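Home » Local » Health » Marville pharmacy vaccine delivery

Wednesday, February 3, 2021

Marville gets its first vaccine doses, two towns over still waiting

The first box of coronavirus vaccine for people outside the hospital got to Marville on Tuesday morning, in the back of a county van, and by noon the line at the old Loureiro furniture store was out the door and past the bank.

1683 residents are on the list for the first round. Mostly people over 75, plus home health aides and the staff of the nursing home on Creek Road. The county had expected to start a week earlier but the road over the pass was shut for snow, and the shipment sat in Itstead until the plows got through.

Doses are being given by appointment only. No walk-ins. A few people drove in anyway Tuesday and were sent home with a phone number, which was busy for most of the day.

The county health office said it has added 2 more phone lines and that callers should keep trying, or use the Kivow booking site, where new slots are posted at 7 each morning. The site was slow to load Tuesday and went down completley for part of the afternoon. Kivow, which runs the booking for the county, said in a short statement that the problem was fixed and that no appointments were lost.

Some callers said otherwise. One woman waiting in the parking lot said she had a confirmation for 10:15 on her phone and her name was not on the sheet at the door. She got her shot in the end, after an hour or so in the car with the heater on.

Getting there is the other problem. The bus from the hill villages runs twice a week in winter, and neither run lines up with the clinic hours. The ride is about 40 miles each way from the farthest stop. The county says it will pay for a van on clinic days begining next week, free to anyone with an appointment. Riders have to call a day ahead. Wheelchair space on request.

For people who can't leave the house at all, a nurse team will start home visits once a second shipment comes in. No date on that yet. The vaccine has to be kept cold and used within hours once a vial is opened, so the visits have to be grouped by road. The health office is asking families to call in now with the names of homebound relatives, even with no date set, so routes can be drawn up.

Itstead, where the shipment was stored, has not had a clinic of its own. Residents there are on the same county list and were told to book in Marville. That did not go over well at Monday night's town meeting, held by video, where several speakers asked why the doses were driven right past them.

The county's answer: the only freezer that meets the rules and isn't at the hospital is in Marville, and the overnight storage in Itstead was a one-time fix.

Home-delivered meals for older residents are still running on the usual days during the clinic weeks, and anyone with an appointment at lunchtime can ask for an evening drop-off instead. 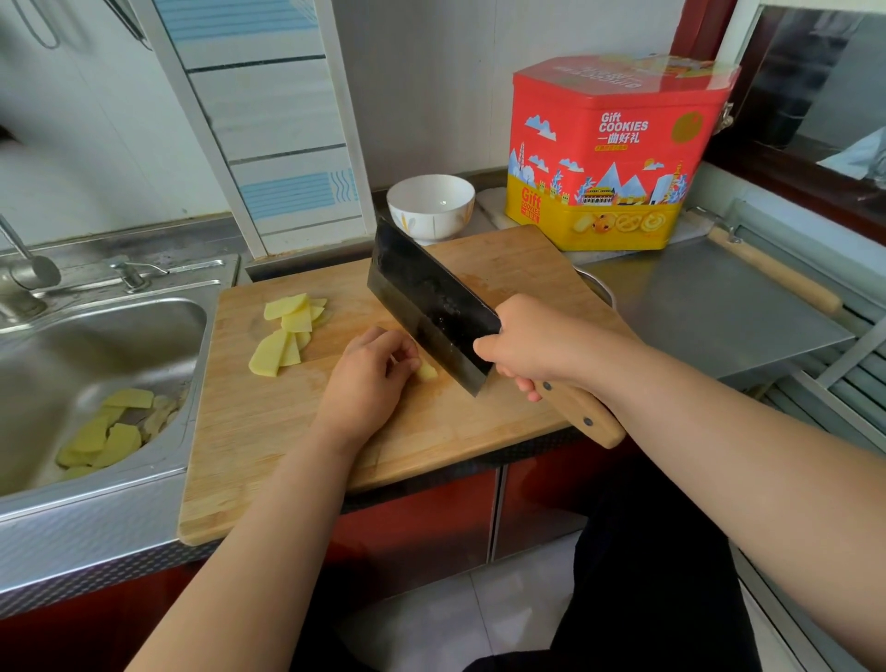 The county reported 19 new cases over the weekend, down from the week before. The nursing home on Creek Road has had no new cases since mid January and hopes to allow window visits again soon. Indoor visits, no word.

Second doses will be given at the same place. People get their return date on a card before they leave and do not need to book again. Bring the card. Also a photo ID, a mask, and a shirt with sleeves that roll up. Plan to stay 15 minutes afterward in the chairs at the back.

State officials have said they expect anyone who wants a vaccine to be able to get one by June. The health office in Marville would not commit to that, and said it depends on what comes in each week.

Clinic hours are 9 to 4, Tuesday through Friday. Closed for lunch from 12:30 to 1. Parking behind the building, enter from the side street, the front lot is for drop-offs only.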